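How do you store headsets with long cables in a small desk nook?
622 views | 3 replies | Shared 17 times

Posted by irken_desk

I have a built-in corner with a marble-pattern countertop and whitewashed plank walls on the sides and back. Pencils, a soft pouch and a headset all live on the same bit of counter. There is a mesh organizer on the left wall and a black mesh basket on the back one, and neither is much help with the headset. I use it for calls from July on, when my classes start, and before that it mostly gets in the way.

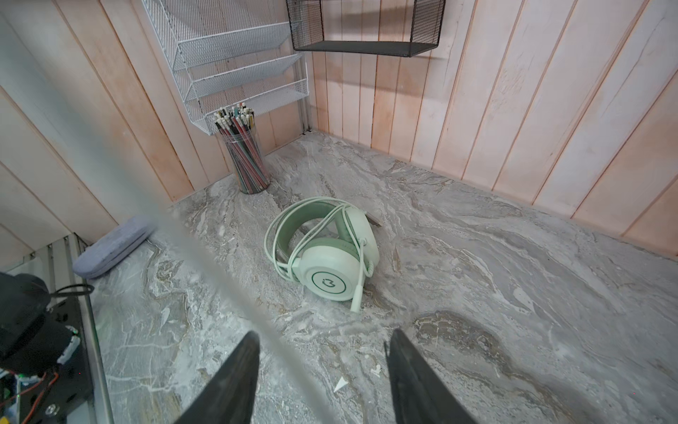
The green headset with its cable looped over the headband.

My questions are about the cable and about the second headset. Is it bad to wrap the cable around the headband like this? And where would you put two of them? I share the corner with my sister and she has a white one. I don't want to drill the planks. They were painted before we moved to Ullau and I can't match the color.

Share | 4 comments

Posted by Mirko Sala

Loose loops are fine. Tight wraps are what kill cables, mostly at the spot where the cable goes into the ear cup. I ran the equipment desk at a language school in Trisbridge and we threw out a lot of headsets with that problem. Make a coil as wide as your hand, close it with a hook-and-loop strap, and lay it next to the headset. Leave the headband alone. If the boom mic swivels, turn it up against the band before you put the headset away.

For two headsets, don't put them down together the way people usually do.

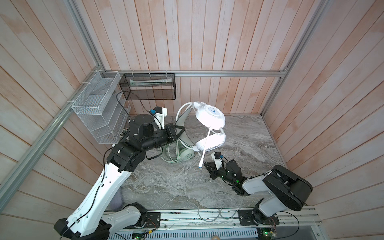 2 min read

The white one and the green one end up in a pile, and the green cable gets tangled beside them. Next time you pick one up you drag the other with it. Give each its own place. I would move the tube out of the black basket and see if one headset fits in there with its cable. Check that the basket is fixed well first. The other can stay on the counter, on a plain stand with a weighted foot. No drilling.

Share | 2 comments

Posted by fabbri77

hooks. the stick on kind. mine held nearly a year on painted wood then fell off in the night

Share | 0 comments

Posted by T. Ruiz

Stick-on hooks are a risk on whitewash, they can take the paint off when you remove them. Try one somewhere low first. You could also hang an S hook from the rim of the black basket if the mesh is stiff enough. Hang the headset by the middle of the band and put the coiled cable inside the basket so it isn't pulling on anything.

I'd also label the plugs if the two headsets aren't the same type. A bit of colored tape is enough.

Share | 1 comment

Last updated: July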